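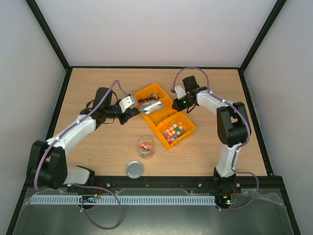
Hullside College
Storeroom Practice, Unit 4: Small Parts and Bin Locations
Course handout, revised 26 Sep 2025
Instructor: Marietjie Fourie

Purpose of the unit

Students will learn to assign, label and check bin locations for small stock. The unit assumes that the reading on receiving goods has been completed.

4.1 Bin locations

A location code names a place, and a part number names an item. The two must never be combined on one label. When stock is moved, the part number travels with it and the location code stays on the shelf. In the Pretorius exercise, location 2142 holds part 2276 at the start of the month and a different part at the end.

Open-front bins allow the contents to be checked without lifting the bin down. They should be filled no higher than the lower lip of the opening — overfilled bins are the most frequent fault noted in student work.

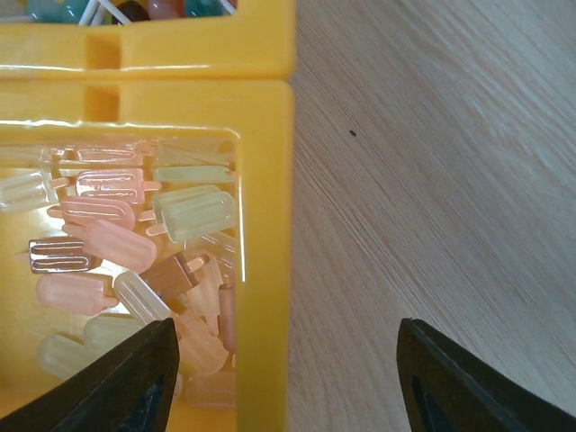 4.2 Reorder points

The reorder point is the quantity at which a new order is placed. It equals daily use multiplied by lead time in days, plus safety stock. For the Brivodby worksheet, use a safety stock of 30 and a maximum holding of 400.

Orders that would raise the holding above the maximum must be reduced or divided.

4.3 Cycle counts

Each location is counted on a fixed schedule. The person counting does not see the recorded balance until the count sheet has been signed.

Reading for next session: Tokard case, parts one and two. Written answers are submitted at the start of class.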